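### 3.2 Recording sites and the dawn survey

We chose the Killach wetlands for the second season mostly because they are close enough to town that a person can be out of bed and standing in the reeds before first light, and that matters a good deal more than one might think when the survey runs for weeks on end. The lagoon at Tullance, where we spent the first season, has a richer list of species, but the drive in is long and the track goes under water after any decent rain. Readers who know the district will probably have their own opinion on the choice, and we had plenty of lively talk about it ourselves.

Each visit began 65 minutes before sunrise and lasted until the chorus had thinned out. We kept to 24 listening points, all of them on firm ground, and sat at each one long enough for the reed-warblers to forget we had arrived (the crakes never quite did). Wind was the great nuisance, as it always is. When the reeds were rattling so loudly that two observers could not agree on what was calling, we marked the visit as spoiled and came back another morning.

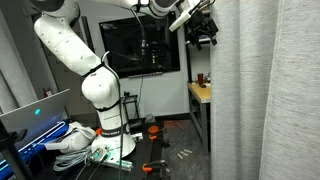

**Figure 4.** White jointed arm on its round base, with the black gripper at the end of the forearm.

Calls were sorted by ear first and by spectrogram afterwards. Lorraine Mahuika did the first pass over all 2000 clips, and her patience with the small grey-brown birds that everybody else confuses was a gift to the whole project. A second listener then took a random share of the clips without seeing her labels. We followed the call categories set out by Fabbri for the breeding months, and added one of our own — a low, dry chatter heard only in February — which we could not place anywhere in the older scheme. 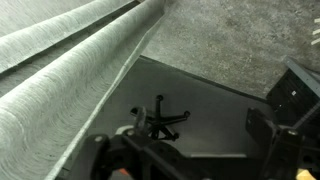

Colour notes on plumage gave us more trouble than the calls did. Observers were asked to write down the shade of the back and flanks in their own words, and those words wandered a great deal from one notebook to the next. Pale grey-green was the worst offender. A cloth of that shade, lying in broad folds, can look almost white-green along a crest and close to black in the groove between two folds, and a bird's back in low sun plays much the same trick on the eye. For this reason plumage notes were used only to support an identification already made by voice, and never to overturn one.

Points with fewer than 70 usable clips were left out of the comparison with the Stevura transects, though their species are still listed in the appendix for anyone who would like them.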